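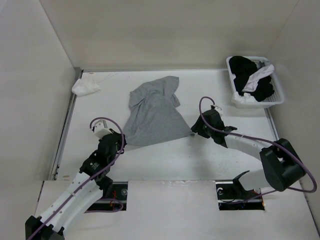

Progress on the Clumska clothing store since April has been steady, if you define steady the way our stairlift does. Your grant of 2,000 was meant to turn a heap of donated garments into something people could borrow from with dignity, and the T-shirts have taken up most of our thinking. A plain grey short-sleeved one, spread out on a white table, creased across the upper half and smoother below, looks like the easiest job in the world. We have now written 6 drafts of the folding guide for it.

The trouble is sleeves. Every draft has had a view on sleeves, and Eino Partanen has had a view on every draft. The current version has them tucked under before the hem comes up, which gives a parcel that fits the Skustance shelving and can be pulled out without bringing its neighbours along. Drafts one to five are in the drawer, folded. 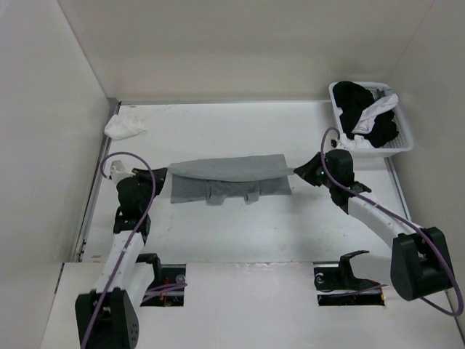
Stock logged to date stands at 3,391 items, of which 40 are single socks – we are keeping these until the end of the grant period out of optimism. Jumpers go on the lower shelves, shirts at eye level, and anything with sequins goes to Kan.

Spending is within budget apart from hangers. The second shelving unit is on order from Stirnodex and will stand along the back wall once the radiator has been boxed in. We would like to move the remaining training money to labels, and would be glad of your agreement before the next delivery.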